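Evening, June

Laundry day, moved forward because the drying rack is needed tomorrow for the curtains. Started at ten past eight with the darks, which had been standing in the machine since the end of the cycle last night and had to be rinsed and spun again. Repeat rinse at 30 degrees, spin at the lower of the two speeds. The higher one walks the machine off its pads and I then spend a quarter of an hour with the level.

Meter reading before the first load 3,252. I have been writing these down since the spring to find out what the washing costs by itself, and so far the answer is lost in the noise from the kettle and the water heater. I shall carry on until the end of the summer and then stop.

Detergent. The Lakgate powder is finished apart from the hard lump at the bottom of the box. Broke the lump up with the handle of a wooden spoon and got three doses from it, weighed at 100 g each on the kitchen scale. The new stuff is Dumard liquid, bought on offer. The cap is marked with two lines, neither of which corresponds to any volume printed on the bottle. Measured the lower line with water and a jug. It is a little generous for our water, so I shall fill to a finger's width below it and see whether the towels come out stiff.

Second load was the whites, with the sheets. One pillowcase had gone inside the duvet cover, as usual, and came out as a wet ball with the middle barely rinsed. Buttoning the cover before washing prevents this. I know that and did not do it.

Mended the clothes airer between loads. The upper rail had slipped out of its socket on the left, and the plastic of the socket has opened up so the rail no longer grips. Packed it with a strip cut from an old bicycle inner tube, wound twice, and pushed the rail home with some force. It held a wet bath towel at lunchtime. It is the Kiva airer, the one with the blue feet, and I doubt it has more than another year in it. The older wire one in the cellar is uglier and will outlast me.

Lunch at one. Bread, the end of the soup.

After lunch the linen cupboard. I had meant only to make room on the second shelf, but the stack of towels was leaning on the door and fell out when I opened it, so everything came out. The shelves were dusty at the back and dry. No sign of the moth that was in the wool drawer in March. Wiped down with a damp cloth, then a dry one, and left the doors open for an hour.

The shelves are 38 cm deep. A bath towel folded in half lengthwise, then in thirds, comes to slightly over 35, which clears the door. Folded the other way it comes to 42 and does not. This is the cause of the leaning. Some of them had been done one way and some the other, all by me, presumably at different times of day. I have written the fold on a piece of card and fixed it inside the door with a drawing pin.

New arrangement, top to bottom: spare duvet and winter blankets; sheets and pillowcases in sets; bath towels; hand towels and tea towels; then the odd pieces, meaning table linen, dust sheets and rags that are still too good to be rags. Sets are kept together by putting the sheets inside one of their own pillowcases. It makes a neater parcel than a stack and nothing has to be hunted for at bedtime.

The darks and the colours I sorted last, by then with a sore back. I do the sorting on top of a sheet because fluff shows up on it and can be picked off before it gets into the cupboard. Navy is the worst. It takes every white fibre going, and under the hall lamp I cannot tell it from black, so anything doubtful has to go to the window. Two socks paired by lamplight in the winter turned out to be one of each and had been worn that way for some weeks.

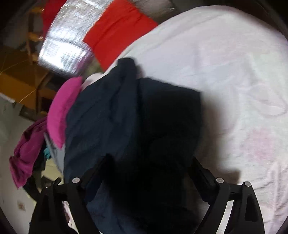
Reds and pinks I now keep apart from everything for the first five or six washes, after the business with the vests. The dye test is simple enough. Wet a corner, press it between two folds of white kitchen paper under a heavy book, wait ten minutes. If the paper is clean, it goes in with the colours at 30. If it is not, it goes in the basin by itself with cold water, and the water is changed until it stays clear.

Ironing in the late afternoon, pillowcases only. The Roman iron is slow to heat and drips at the lowest setting, so I start at the middle one and work downwards. Descaled it in May and the drip is no better – it must be the valve and not the scale. A new iron would be sensible. I looked at the price of one and put the idea off until autumn.

Two buttons to sew on, both from the same duvet cover. The thread in the tin marked 200 m has perhaps a tenth of that left on it. Bought thread is on the list, white, along with drawing pins and a new box for the pegs.

Third load finished at twenty to six and went on the mended airer in the back bedroom, window on the latch. The rail is still in its socket. Turned the heavier things once after supper and moved the tea towels to the inside, where the air seems to do less, as they are thin and can stand it.

Curtains tomorrow. They are lined, and the label has faded to the point where only the iron symbol can be read. I intend to use cold water, the short programme and no spin, and hang them over the bath first. The hooks have to come out beforehand, and I have put a jam jar on the sill for them.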